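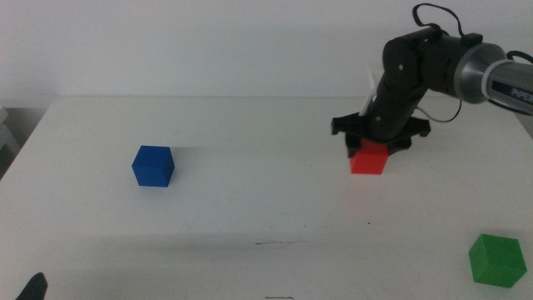 Before you write a single rule for a two-arm stacking bench

Every bench guide I read opens with a page of safety language copied from some other guide. Most of it is written for a fenced cell with a ton of steel swinging around in it. If you have two small arms clamped near one white table and three cubes to stack, you need a shorter list, and you need to be able to check each line of it. "Operate with care" can't be checked. Strike it.

What follows is the list we use with the Tutance bench notes, minus the parts I stopped believing in.

Step 1. Write down the start layout.
Say where red, green and blue begin, in words or with pen marks on the table. The Hnatiuk template asks for positions to a fraction of a millimeter. I have yet to see anyone place a cube by hand that well, so ask for a tolerance people can meet and then hold them to it.

Step 2. Fix the order of the stack.
Red on the bottom, green next, blue on top. Any other order is a failed run, even if it stands up nicely. People will argue about this. Put it on paper before the first run, so the argument is over by then.

Step 3. Define "stacked."
Cubes rarely land square. Decide how much overhang you accept and how long the tower has to stand with the gripper clear of it. Ours is 2 seconds. A tower with fingers still on either side of the top cube gets no score yet.

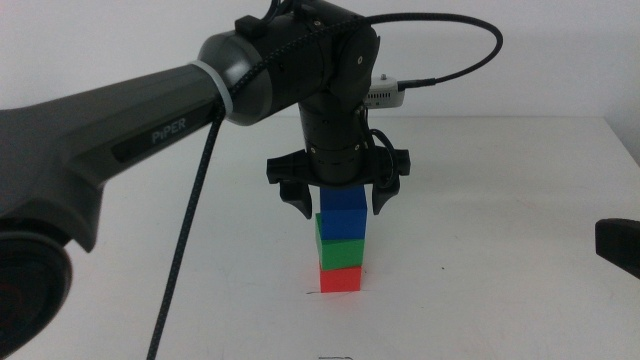
Do you need a formal risk assessment for arms this small?

Write one anyway, and keep it to a page. Small arms still pinch fingers, and a loose cable can snag on a joint whatever the size of the motor. Just don't let the page stand in for looking at the bench.

Step 4. One arm over the stack at a time.
The second arm waits well back with its fingers open until the first has left. Software zones are fine as a backup. I wouldn't trust them alone, whatever the Flonditz handbook promises.
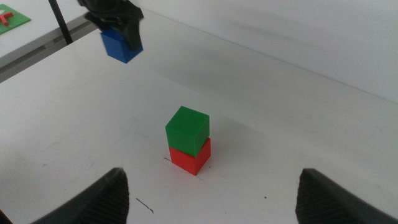

The same rule covers a cube being carried. While one arm holds something, the other doesn't start a move, and hands stay off the table. If that slows your day down, your day was too tightly planned.

Step 5. Log the failures.
A log of 200 runs and no drops tells me somebody was tidying up. Record drops, wrong order and every manual stop, with the reason in plain words.

Step 6. Review the list in June, and cut any line that hasn't been checked by then.

32 shares | 753 views

Contact | © Tomen | Back to top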